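Tote bin

A tote bin, often shortened to tote, is an open-topped box with straight or slightly sloping walls, used for holding and moving loose goods. Tote bins are found in warehouses, workshops, sorting rooms and homes. They differ from crates in having mostly solid sides, and from drawers in that they are made to be lifted out and carried.

Form

Most totes are rectangular, with a flat floor and a rim that stiffens the top edge. The rim usually doubles as a handhold. Straight-walled totes make the best use of shelf space, while sloping ones nest inside each other when empty. Some patterns have small holes in the floor for drainage or for fixing the bin to a trolley. Grey is a common colour in trade use, as it hides dust and scuffs fairly well. Blue and red are often kept for goods that need to be told apart.

Mixed contents

A tote holding one kind of article is called a single-line bin. One holding unlike articles is a mixed bin, or in older shop usage a "sundries box". Mixed bins turn up in lost property offices, charity shops, house clearances and returns departments, where goods arrive faster than they can be shelved.

Kitchen tools are frequent in mixed bins. They are long, light and awkward, and tend to settle flat on the floor or lean into a corner. Work gloves, toys and small metal parts are also common. Heavy pieces sink and gather into a heap, and small ones hide beneath anything made of cloth.

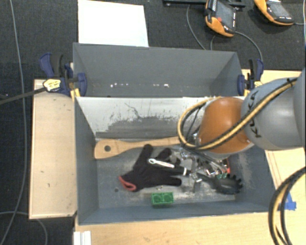
Reading time: 3 minutes

A long wooden spatula with a hole through its head and a black slotted pasta server are typical of the kitchen tools that end up in a mixed bin. Both take up a good deal of floor for their weight. A knitted work glove, such as the black one with a red cuff edge, spreads out where it lands and makes a soft bed for smaller things. Toy bricks are easy to find when brightly coloured, as with the green one near the front wall.

Sorting

The usual method is to take out the long items first, then cloth, then whatever is left in the heap. Parvathi Panicker's handbook for the Destthorpe reuse store sets out this order and adds that a second bin should stand directly behind the first, so that sorted pieces travel a short distance. The store keeps 30 bins in use and empties each one fully before refilling it — a rule brought in one April after small parts were repeatedly left behind.

Wear and cleaning

The inner walls take most of the wear. Metal tools leave dark scratches and scraped streaks, generally lower down, while the strip below the rim stays paler. Such marks do not weaken the bin. Cracks at the corners do, and a cracked tote should be taken out of use.

Warm water and washing-up liquid are enough for most dirt.

See also
Crate
Kitchen utensil
Lost property
Work glove

Page last edited 11/22/25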